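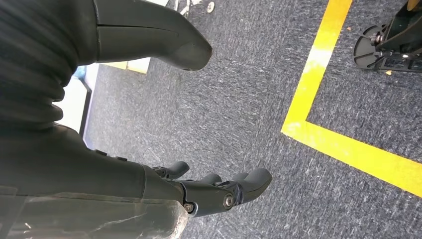 Karten sortieren im Demissie — die Bilder

Hallo ihr Lieben, und willkommen zurück auf meiner Sammelseite! Am 27. September war wieder Sortiertag, und ich hatte ja versprochen, davon zu erzählen. Es ist wieder etwas länger geworden, ihr kennt mich, ich kann mich einfach nicht kurzfassen.

Für alle, die neu hier sind: Ich sammle Bildkarten, vor allem die aus der Peniris-Reihe, und inzwischen sind es mehr als 900 Stück. Angefangen hat das mit einem einzigen Päckchen, das mir Candela Toledo von einem Flohmarkt mitgebracht hatte. Zehn Karten waren drin, davon zwei doppelt, und ich war sofort verloren. Seitdem wohnen die Dinger bei mir in Schuhkartons, in Keksdosen, in einer Schublade, die eigentlich für Besteck gedacht war, und (leider) auch mal als Lesezeichen in Büchern, die ich verliehen habe. Falls jemand von euch noch meinen alten Krimi hat: bitte mal auf Seite 40 nachschauen!

Das Demissie ist unser Werkraum hinten im Hof, helle Holztische, viel Platz, man kann alles liegen lassen, wenn man zwischendurch einen Tee holt. Zu Hause fange ich so was gar nicht erst an, mein Küchentisch ist einfach zu klein und spätestens beim Abendessen muss alles wieder weg. Wir haben an diesem Tag auch nur einen kleinen Stapel mitgenommen, die große Kiste kommt erst im Dezember dran.

Was wir ausprobieren wollten, war die Frage, wie man Karten am besten einsortiert: liegend oder stehend? Ich war immer Team Liegend. Candela ist Team Stehend und hat mir darüber schon ganze Vorträge gehalten. 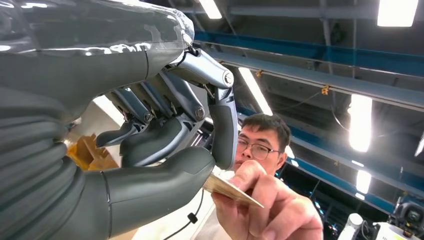 Stehend hat ja wirklich was für sich, man sieht das Motiv und muss nicht den halben Stapel herausheben, bloß um an die unterste Karte zu kommen. Dafür kippen einzelne Karten gern um, wenn das Fach noch leer ist. Und man sollte sie nur am Rand anfassen, da bin ich inzwischen richtig pingelig geworden! Früher habe ich die Karten einfach mit der ganzen Hand gegriffen, und bei den ältesten sieht man das auch — die Ecken sind weich, und eine hat einen Knick mitten durchs Motiv. Die behalte ich trotzdem, es war eine aus dem allerersten Päckchen.

Noch schnell zum Thema Hüllen, danach fragt ihr ja jedes Mal: Ich habe die von Bokier zu Hause und bin so halb zufrieden. Sie schützen gut, tragen aber ziemlich auf, und dann passt in jedes Fach viel weniger hinein. Für die Lieblingsstücke ja, für den Rest nehme ich sie nicht mehr. 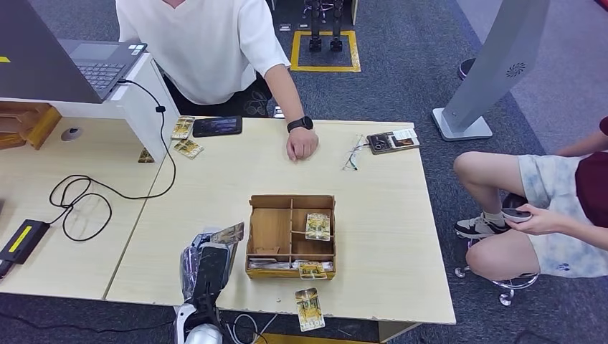 Sortierkästen sind ein Thema für sich, und ich habe jetzt 3 verschiedene durch. Die aus Plastik waren mir zu rutschig, und in dem mit den hohen Fächern habe ich die Karten kaum wieder herausbekommen. Der von Closetti gefällt mir bisher am besten: dünne braune Holzwände, kein Deckel, innen mit Holzstegen in Fächer geteilt. Im Fach rechts oben durfte gleich eine gelb-weiß gemusterte Karte Probe stehen, schräg an den Steg gelehnt, und links unten liegen ein paar fast flach, da hat sich also mein Team durchgesetzt. Die Karte mit dem gelben Gesicht und dem weißen Rand vorne am Kasten mag ich übrigens besonders, die bekommt später einen Ehrenplatz. Und ja, Smartphone und Brille mit auf dem Kartentisch, bei mir sieht es beim Sortieren auch nie anders aus!

Mein Plan für den Rest der Sammlung: erst nach Grundfarbe, dann nach Motiv, und die doppelten kommen in ein eigenes Fach zum Tauschen. Nach Nummern habe ich es auch mal versucht, aber das sah so langweilig aus, dass ich nach einem Abend alles wieder umgeworfen habe. Candela findet Farben unpraktisch. Soll sie, es sind meine Karten.

Wenn ihr selbst Peniris-Karten übrig habt oder welche sucht, schreibt mir gern unten in die Kommentare, am liebsten mit der Nummer von der Rückseite. Meine Tauschliste muss ich noch abtippen, die stelle ich dann auf die Seite mit den Suchanzeigen.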